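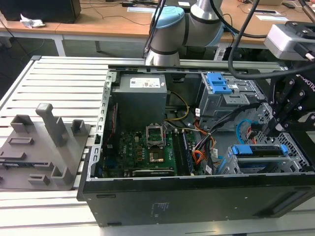 Azadeh Rostami wrote to me that a computer should be opened at least one time before somebody decides it is finished, and that most people throw away a good case because of one bad part. I agree with her, and this page is partly her fault, as she asked me to put my repair notes in a place where others can read them.

My name for this small collection is the Perkley gallery, after the street where I had my first workshop. I keep desktop computers that offices do not want anymore. The gallery has only its first picture now. More will come in February, when I finish with the machines from the Poirier office.

## Open tower, lying on its side

The black tower with the side panel off. The processor socket is empty and its metal bracket is open, so the gold-colored contact area can be seen. One black memory module is in its slot.

## Some notes to this one

**The socket.** Please do not touch the contacts with a finger, and do not clean them with a cloth. I damaged two boards this way in my first year. When I have no processor to put in, I close the bracket and put the plastic cover on it. I keep the covers in an old tea box from Fikine.

**The cables.** The yellow, orange, red, black and white wires come from the power supply in one bundle. I like to tie them to the side of the case at the end of the work, but not before. If you tie them early, you will cut the ties again, and ties cost money.

**The drives.** Blue is the color of the latch on the drive cage, of the caddy handle lower down and also of the SATA cable. For a drive that I do not know, I first make a copy of everything and only then try to start the system from it.

**The memory.** I test every module alone, for 12 hours, and write the result on paper tape. Azadeh thinks that 5 hours is enough. We did not agree on this yet.

## What comes next

The next pictures will show two small office computers and a Pement monitor with a broken stand. If you have the foot for this monitor, or only the four screws, please write to me. I am usually at the bench until 11 in the evening and I answer the letters after that.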